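Murier Technical School
Student Automation Program
Workshop Care and Practice: Tips for Members of the Sorting Project

The following guidance is issued to all students taking part in the sorting project. It replaces the single sheet posted in the workshop last June. Members are expected to have read it before their first session, and team leaders should keep a copy at the bench.

Before the session

Sign in at the desk and note the time. Sessions begin at 3:30 p.m. and the room closes at 5:45 p.m. The last 15 minutes belong to cleanup, and no new run may be started in that period.

Tie back long hair and remove lanyards, bracelets and loose scarves. Sleeves should be rolled above the elbow or buttoned at the wrist.

Read the previous team's entry in the logbook. If a fault has been recorded and not signed off by the instructor, do not switch on the arms. Report to Ms. Lashari and use the time for written work.

Food stays in the hallway. Water may be kept on the side table in a closed bottle. Bottles used as test objects must be empty and marked with a strip of tape on the base.

Cleaning the work floor

A smooth floor shows every crumb and every fingerprint, and dust will travel from the floor to the bricks and from the bricks to the fingertips of the gripper. Sweep first and wipe second. A soft hand brush and a household dustpan are sufficient.

Wipe with a barely damp microfiber cloth, working from the back wall toward the front rail. Follow with a dry cloth. Do not use vinegar, lemon cleaner or scouring powder anywhere inside the enclosure. A drop of mild dish soap in a bowl of warm water will lift tape residue if it is given a minute to work.

Never spray liquid inside the enclosure. Apply it to the cloth, outside, and wring the cloth well.

Vents should be cleared once a week with a dry paintbrush. Push the dust outward, away from the electronics, and catch it with the pan. Vacuum cleaners from the main building are not permitted near circuit boards.

Washing the bricks and bins

Building bricks should be washed at the end of each unit. Place them in a mesh laundry bag and soak them in lukewarm water with a little dish soap for ten minutes. Rinse twice. Shake the bag well and spread the bricks on a towel, studs down, so that the water can drain from the hollow side. Leave them overnight. Hair dryers and radiators will warp them.

Check each brick as it goes back. Bricks with chewed corners, cracks or glue marks go into the discard tub. The stock cupboard holds 4000 bricks, and there is no reason to keep a poor one in use.

Bins may be washed in the sink with the same soap. Old labels come off more easily if they are rubbed with a little cooking oil and left for five minutes. Wash the oil off completely before the bin returns to the floor, as an oily rim is difficult to grip.

Setting out a color sort

Use one bin per color and set the bins side by side toward the back, with the open floor in front left free for loose bricks. Teams should agree on the order of colors, write it in the log and keep it for the whole unit. A change in order makes the results of two sessions impossible to compare.
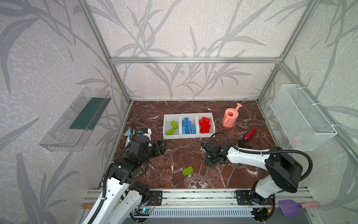
The color-sorting layout, with green, blue and red bricks in their bins and one green brick on the open floor.

Household objects of other shapes may be introduced once a team has completed 80 sorting attempts with bricks alone. Choose light items with no sharp edges. Cylindrical objects roll, and a team that places one on its side should expect to spend time on it. Record the starting position of each object with a sketch.

Do not overfill. A heaped bin looks satisfactory, but the top bricks slide when the gripper touches them. Fill to two thirds for beginners' exercises and leave heaped bins to the advanced group.

Cables and fasteners

Leave enough slack at each joint for the arm to reach its full extent. Move the arm slowly through its range by hand, with the power off, and watch the cable at the wrist. If it tightens or rubs, stop and adjust the ties.

Trim the tails of cable ties flush with nail clippers. Side cutters leave a sharp point that scratches the back of the hand. Spare ties are kept in the drawer marked Gunberg, together with the hex keys.

Check the mounting bolts for tightness at the start of every week. Use the short arm of the key for the final turn. Mr. Hashmi will demonstrate the correct tension to each new team, and members should not tighten any bolt before they have seen this done.

Closing down

Return both arms to the rest position and wait for all movement to stop. Switch off at the wall and then at the panel. Collect every brick from the floor, including those that have gone under the bench. Hang the dustpan and cloths on their hooks. Damp cloths must not be folded.

Complete the log with the number of attempts, the number of successful placements and any fault, however small. Entries are to be made in ink and signed by two members.

Supplies

Each team receives an allowance of 700 points per term for consumables, to be drawn from the store on presentation of the team card. Cloths, ties and tape are charged to the team. Replacement bricks are not. Teams preparing for the Grarkimcombe regional meet receive a further 250 points, which must be spent before the entry deadline.

Requests for tools outside the standard list should be made in writing to Naveed Hashmi. Questions about scheduling, team membership or the Abbasi Prize for best-kept logbook should be addressed to Zarmeena Lashari at the program office, Room 12, during the lunch period.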